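Start Aktuelles Termine Anfahrt Archiv Kontakt

April, abends

Also doch hingefahren, nach Hallville, zum offenen Nachmittag bei Mellura. Titilayo Sani hatte mich angemeldet, ohne zu fragen, und dann saß ich eben im Zug und las den Prospekt. »Greifen wie von Hand.« Wer schreibt so etwas. Ich habe 4 Stunden meines Lebens dafür hergegeben, die Fahrt eingerechnet, und der Kaffee war dünn. 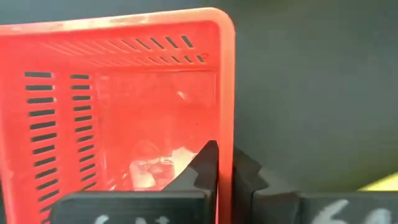
Rote Kiste und schwarzer Greifer, auf beiden Bildern.
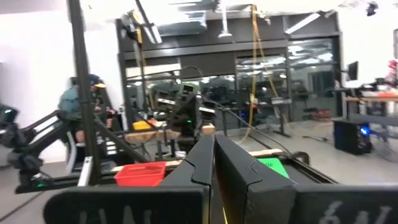 Was soll so ein Arm können, was eine angelernte Kraft nach einer Schicht nicht kann? Nachts weiterarbeiten, und zwar mit Teilen, die immer ungefähr gleich liegen. Mehr habe ich aus dem Vortrag nicht herausgehört, und ich habe mitgeschrieben.

Der Vortragende von Javov sprach viel von Lernen. Die Maschine lerne aus Vorführungen, man zeige ihr etwas, sie mache es nach. Ich fragte, wie oft man es ihr zeigen müsse. Das hänge von der Aufgabe ab. Ich fragte, von welcher Aufgabe er denn rede. Vom Sortieren in Kisten, sagte er, und dann kam schon die nächste Folie. Auf der stand etwas von Faktor 3, ohne Einheit und ohne Vergleich. Das Dreifache wovon? Titilayo hat mich am Ärmel gezupft.

Gut gefallen hat mir die Technikerin, die auf meine Frage nach den Fehlgriffen keine Ausrede suchte. Weiche Sachen seien schlimm, sagte sie, und durchsichtige auch. In der Woche davor hätten sie bei 12 Versuchen mit Stoffbeuteln 9 brauchbare gehabt, und das sei ein guter Tag gewesen. Mit der hätte ich gern länger geredet. Sie wurde aber weggerufen, und der Mann mit den Folien kam zurück.

Bei Leckie haben wir damals auch so angefangen — große Worte, zwei Anlagen auf Probe, und am Ende stand eine davon unter einer Plane hinter dem Wareneingang. Ich habe das Titilayo auf der Rückfahrt erzählt. Sie meint, das sei zwanzig Jahre her und ich solle mir einmal etwas anschauen, ohne vorher zu wissen, wie es ausgeht. Kann sein. Sie will im Herbst noch einmal hin, dann soll es eine Vorführung mit echter Ware geben. Ich habe weder zugesagt noch abgelehnt.

Den Prospekt habe ich behalten, die Rückseite ist leer und taugt für Einkaufszettel. Morgen Zahnarzt, und die Karte für Titilayos Mutter muss noch zur Post.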